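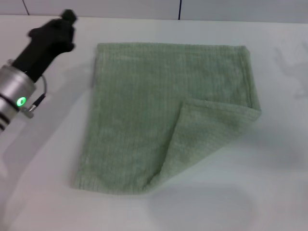

4. Setting Up Your Petition Drive

Now for the fun part! Once your ward account is open (section 3), Jarata can build the whole drive for you, from the first blank sheet to the box you carry into the Varosden town clerk's office.

4.1 Create the drive

1. Open the Drives tab and choose New Petition.
2. Type the title exactly as the clerk approved it, punctuation included.
3. Enter the number of valid signatures you need. For a ballot question in Varosden that's 500, and for a charter change it's 3000.
4. Pick your filing deadline. The countdown shows up on every circulator's home page, and it really does get people moving!
5. Press Save Draft.

Note: You can rename a draft as often as you like. After the first sheet is printed the title locks.

4.2 Add circulators

1. Go to People, then Invite.
2. Enter each circulator's name and street address as they appear on the voter roll.
3. Assign a precinct. Big precincts can be shared - Wiltum has 16 streets on its list, so we like to split it between two people.
4. Send the invitation. Links expire at midnight.

Caution: A circulator must sign the statement on the back of each sheet by hand. Typed names will be thrown out, along with every signature on that sheet.

4.3 Print and log sheets

1. Choose Print Sheets and select double-sided, flip on long edge.
2. Check that the sheet number appears on both sides.
3. When a sheet comes back, open Log and enter its number and the count of signatures.
4. Mark any line with a missing address. Jarata moves it to the Follow Up list right away, which is a wonderful time saver.

Note: Lev Dovhaniuk's library trustee drive had 266 lines on Follow Up by February and cleared nearly all of them by phone. Start calling early!

To compare your lines with the voter roll, go on to section 5.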